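Gotport growers get a shared seed-starting room, and a controller that waters it

Anyone who has tried to bring on tomato seedlings in Gotport in January knows how it usually goes. The windowsill is too cold at night and too dim by four in the afternoon, and the one weekend you go away to visit family is the weekend the trays dry out. So there was a good deal of cheerful chatter in the old Kļaviņa nursery this month when the doors opened on a shared propagation room, with space on its benches for 2000 seedlings and a small gray box by the door that looks after the watering, the lights and the heat mats.

The room is the work of Reet Urbonaitė, who took over the nursery from her aunt and has been slowly bringing the glasshouses back into use ever since. The back building had stood full of broken pots and rolled-up shade cloth for years, and she says she would walk past it every morning on the way to the potting shed and feel a bit guilty. Last fall she cleared it out, insulated the north wall and put in three tiers of benches with a drain running down the middle.

The controller is called Ovia and comes from Sistusum, a small firm on the other side of the harbor that until now has mostly fitted out commercial lettuce houses. Moisture probes sit in a few trays on each bench, and when the mix gets too dry Ovia opens a valve and lets water in from below – no misting from overhead, which Urbonaitė has never liked for young seedlings because of damping off. Air temperature, humidity and day length are set bench by bench, so the onions and leeks can stay cool while the peppers, fussy as ever, get their bottom heat.

"I was worried people would feel it took the fun out of it," she told us, pouring tea in the potting shed while the rain came down on the roof. "But they still come in and poke the soil with a finger. I do it too! I like to see whether the box and I agree, and most days we do."

Kęstutis Kazlauskienė of Sistusum, who did the wiring and spent several long evenings getting the valves to close quietly, is just as fond of the place. He grew up with a vegetable plot behind the house and admits he is starting far more eggplants than any one household could want. The part he is proudest of is a plain one: if the power fails, the valves shut by themselves and the controller picks up its schedule again when the current comes back, with a message sent to the nursery's phone so that somebody can come and take a look.

A bench space holds 2 full trays and costs 50 a season, with water, light and heat included. Growers bring their own seed and labels, and the nursery sells its peat-free mix by the bag for those who would sooner not carry their own. The room is open from eight in the morning until six, and later in spring once potting-on begins and everybody seems to need the table at the same moment. 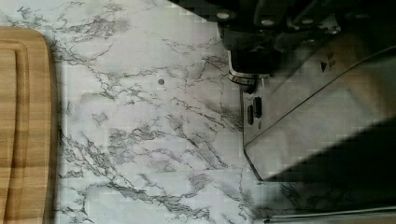
Can growers change the settings for their own trays?

Settings are made for a whole bench, so a single tray can't have its own. When you sign up, you say what you plan to sow and the nursery places you beside crops that like the same conditions. If something looks unhappy, Urbonaitė will gladly move it.

A good many spaces on the cool benches are still free, while the heated ones are filling quickly with peppers and eggplants. Names are being taken at the nursery counter, where there is also a sheet for anyone with spare seed to swap – beans and squash especially welcome.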